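Oveo finger kit for hand-held grippers: a few months of swapping, wiping and realigning 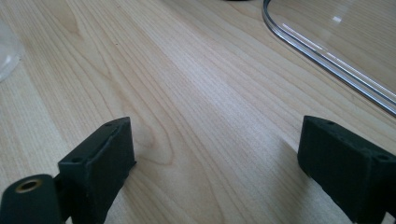 The two fingers open over the bench, with the small round holes on the top faces showing.

I was ready to dislike this kit. Oveo sells it as a set of replacement fingers you can fit "in minutes", and I have been promised minutes before. At our shop we use a hand-held gripper to record picks for the Garg packing cell, and when the fingers are out of line the recordings are junk. So the fingers matter more than anything else on the tool, and they are also the part that gets banged on tables all day.

The kit costs $195 and I bought it through Trendley. For that you get one pair of fingers, a bag of screws and a folded sheet of instructions. A spare pair on its own is $49. Do the math on that before you order. I didn't, and I now own a second bag of screws I have no use for.

Fitting. The first finger took me almost 2 hours. Most of that was my fault for trusting the sheet, which shows the left and right fingers in the same drawing and leaves you to work out which is which. If you put them on the wrong sides they will still go on. They just won't close flat. Mark them with a paint pen before you start.

The brass-colored insert in the mounting end is the best thing here. My old fingers had a plain hole in the plastic, and it had gone oval by March. This one still feels tight. I would not call that proof of anything yet, but it's a good sign.

Alignment is where I part ways with the sales page. It says no adjustment is needed. I close the fingers on a strip of paper every morning and pull. On a good day the paper drags the same at both ends. On a bad day one end slides free, and I loosen the mount, square it up and tighten again. Plan on doing this – it is normal upkeep for any gripper like this one, and Oveo should say so.

Cleaning is easy enough. The surface has a fine grain that holds dust, so a dry cloth isn't much use. A damp one works. Keep it away from the screw holes.

At last check we had 736 recorded picks on this pair. There is some wear on the inside faces and no cracks that I can find. The Rerkport fingers we used before cost less and needed the same morning check, but I replaced them twice as often.

Would I buy it again? The spare pair, yes. The full kit, only if you are starting from nothing and have lost your screws.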